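Workshop > Table Care > FAQ
2 min read

Painted tabletop questions, by Hazel Nakamura

Can I paint over old varnish?
You can, but please sand it first! I skipped that on my first table and the paint peeled off in sheets (I was so mad).

How long before I can use it?
I give mine 3 days before I put so much as a coffee cup down, and longer if the weather is sticky. 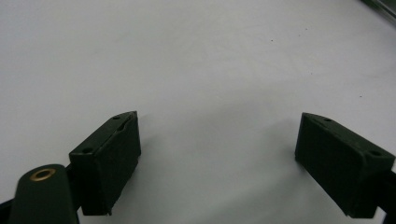
Heavy things like lamps and planters I keep off for a couple of weeks, and I lift them instead of sliding them.

What do you clean it with?
Dish soap and a soft rag. Skip the scrubby side of the sponge, it leaves shiny spots on a matte finish.

Related
Fixing a wobbly leg
Brushes I keep buying
Chalk paint or latex?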